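Two-arm towel folding: which finger pads and which controller?
Project report, Nolcombe robotics module
September 30, 2024

I picked this project because I hate folding laundry (my flatmates will back me up on that) and because the two-arm bench was free most afternoons. The question I wrote on my proposal form back in April was pretty simple: if you keep the arms the same and the towel the same, how much difference do the finger pads make, and how much comes from the controller? I thought the controller would matter most. I was wrong, but I'll get to that.

What I compared

There were 2 sets of pads. The first were the Brundale ones, which are hard and come to quite a narrow tip. The second were the Povari pads, softer and wider, with a bit of give when they close. For control I used the stock position controller that the lab already had running, and then the Malý controller, which lets the arm go a little slack when it feels a push back. Getting the Malý one to talk to both arms at once took me most of the first fortnight and I nearly dropped it. The trouble was a timing setting, buried in a config file, that was different on the left and right sides. Once they matched it was fine!

Every run began the same way: towel laid flat, arms parked, both grippers open. I then asked for 5 steps in a row, which were reach, pinch, lift, carry over and let go. If one gripper lost its corner before the carry was done I marked the run as a fail, even if the towel landed in a nice shape by luck (that did happen, and it was annoying to throw those away).

How it went

I did 58 full runs and ended up with 3,768 saved camera frames after I'd cleared out the blurry ones. Sorting those took far longer than the runs did, so if you're doing this next year please name your folders properly from day one.

The hard pads were better at getting hold of an edge in the first place. They slide in under the pile and close on a small bit of cloth, and you can be quite sloppy with the height and still get away with it. The soft pads needed the height to be nearly spot on, otherwise they just patted the towel and came up with nothing. When they did get a grip, though, they kept it much better through the carry, and the corners came out less twisted.

Swapping controllers changed less than I'd hoped. With the stock one the fingers pushed down hard on the table and dragged the cloth along, so I had to keep smoothing it between runs. The Malý controller stopped nearly all of that dragging. It didn't do much for dropped corners, and it was slower, and I got very bored watching it.

Things that went wrong

My biggest mistake was tuning each arm by itself. Both looked lovely alone, then as soon as they shared a towel one would pull a fraction early and the other would lose its corner. I had to redo all the lift heights with both arms going together, and I threw out the early runs completely.

What I'd do next

I'd like to try one hard pad and one soft pad on the same gripper, and I'd spend more time on the pinch, as most of my fails began there. How much cloth ends up between the fingers seems to decide how the rest of the fold goes. With the purple towel already folded into a long strip and a gripper on each upper corner, the fabric bunches up around the right-hand fingertips, and a ridge of wrinkles runs along the top. I never measured bunching like that, and I'd want a proper score for it before running the comparison again, probably worked out from the wrist cameras.

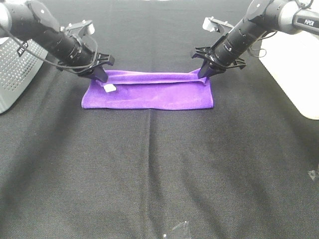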